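# Refilling a pump bottle without making a mess of the sink

I used to buy a new bottle of hand soap every few weeks and throw the old one away, pump and all, until Deepika Suvarna (who lets out the flat above ours in Sunadbridge, and gets through more soap than anyone I know) showed me how she keeps the same ones going for years. It takes perhaps ten minutes, most of which is waiting for things to drain, so put the kettle on.

You'll need:

- your empty bottle and its pump
- a refill pouch or a big bottle of liquid soap
- a small funnel, if you have one
- a bowl of warm water and an old cloth

1. Unscrew the pump and rinse the bottle until the water runs clear. Old soap does go a bit stringy if you leave it in there.
2. Stand the pump in the bowl and press it a good 10 times, so that warm water goes right through the tube. If it's still stiff, leave it to soak for a while - mine usually needs it in the winter.
3. Let both parts drain upside down on the cloth.
4. Pour the soap in slowly, down the inside of the neck, and stop roughly 4 centimetres from the top. The tube takes up more space than you'd think, and I have mopped up after myself often enough to be firm on this point.

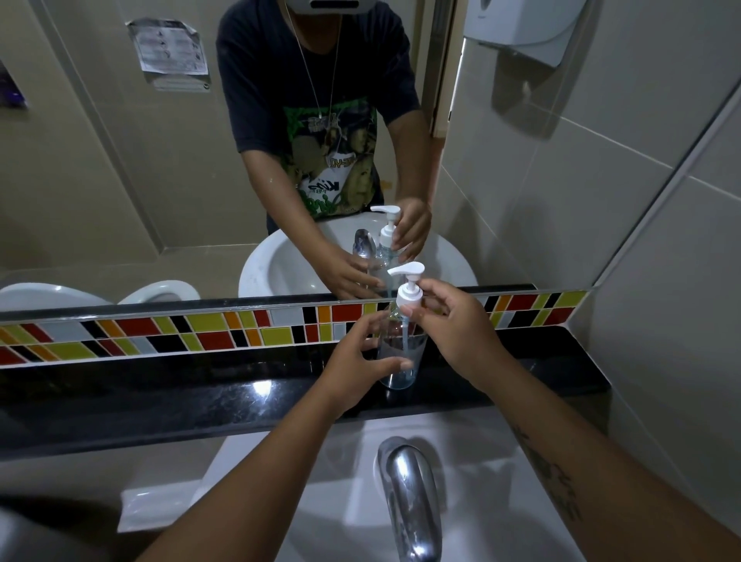
Putting the pump back on is the part people rush. Lower the tube in gently and start the thread by hand, and if it feels gritty, go back a turn and try again. Keep one hand round the lower part of the bottle and the other up at the neck by the pump, and you'll have a nice steady hold on it. A clear bottle is a great help too, as you can see whether the tube reaches nearly to the bottom. Then press the pump a few times over the basin until the soap comes through, and wipe the outside dry before you put it back in its place.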